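Search tickets Go

Home | Tickets | Hardware | Guides | My account

Hand gripper: recording stops when tool is tilted

Opened by: Oanh Lò
Assigned to: Haziq Ginting
Project: Okari
Status: waiting for part

Oanh Lò, 09:40
I am recording the box task with the hand-held gripper. When I hold it level, the demonstration is saved completely. When I tilt it to reach under the desk edge, the position jumps and the session stops by itself. I tried 20 demonstrations and 12 were saved. The other ones have no end pose.

Haziq Ginting, 10:15
Thank you for the clear report. Please tell me the firmware of the tool, and if the marker board is standing in the same place as during calibration. Please also check that the finger pads close fully.

Oanh Lò, 11:05
Firmware is the March version. The pads close fully, I tested with a sheet of paper. The board was moved to another desk by Hưng, so I repeated the calibration. After this the jump is smaller, but the session still stops. I attach one view from the tool, tilted, with the marker standing on the desks behind the partitions.

Haziq Ginting, 13:30
I replayed your log. Tracking is lost for 40 frames, and after 20 lost frames the recorder closes the file. So there are two problems: the limit is too short for this task, and the cable inside the handle makes bad contact when the tool is turned. I ordered a new cable from Jundley.

Until it arrives, please follow these steps:

1. Start with the tool level and wait for the beep.
2. Turn the wrist slowly, and keep the marker in view as long as possible.

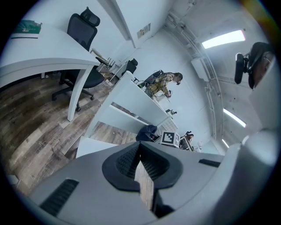 3. If you hear two beeps, return to level and record the demonstration again. Do not repair the file by hand.
4. Write the session name in this ticket, so that I can compare the logs.

Oanh Lò, 15:20
Understood. I will continue with the level grasps today and leave the tilted ones for after the cable change.

Contact support | © Flumstead | Back to top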